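# How does a stitch pad work?

Before a doctor stitches a real person, she has to practise, many times. She cannot practise on her friends, so she uses a stitch pad. It is a soft, pale block, made to feel a little like skin. You can push a needle through it and it does not say ouch.

My neighbour Beryl Furnival taught stitching to young doctors in Marsden. She told me that one old pad in her cupboard had 154 stitches in it before she threw it away.

## What do you need?

For this kind of sewing you need a thread, a needle and something to hold the needle with.

The thread has a special name, **suture** (say it like this: SOO-cher). It is often black or blue or purple, so that it is easy to find again.

The needle is not straight like the one in a sewing box at home. It is curved, like a small piece of a circle. Try this with your finger: draw a letter U in the air. The needle makes the same trip. It goes down into the pad, turns under and comes up on the other side. With a straight needle this would be very hard, for you cannot reach your hand underneath.

## Why not use fingers?

Fingers are big, and the needle is thin and slippery. When the place to be stitched is deep inside the body, there is not enough room for a hand. So the doctor uses long tools with small jaws at the end. The jaws open and close, a bit like the beak of a bird.

Look at the black tool lying on the pale pad. At its tip there is a row of fine grooves. These grooves help the jaws to grip, in the same way that the bottom of your winter boots helps you on ice. The small round rivets hold the parts of the tool together. The silver tool comes from the left, close to the curved needle, and on the right side the black thread comes out of the pad. 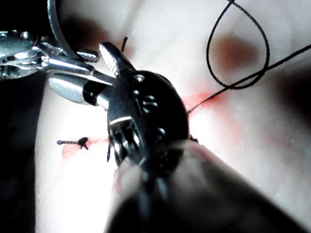
## How is one stitch made?

1. One tool holds the needle near its middle.
2. The point goes into the pad and follows its curve.
3. The second tool takes the point when it comes up.
4. The thread is pulled through, slowly, until only a short tail is left.
5. The thread is wrapped and tied in a knot. Beryl's students tied 3 knots on top of each other, every time.

## Try it at home

Ask an adult for a piece of thick felt, a blunt wool needle and some dark wool. Draw a line 12 centimetres long on the felt and make your stitches across it. Try to keep the same space between them. When you are ready for something more difficult, hold the needle with tweezers. Your first stitches will be crooked, and mine were too.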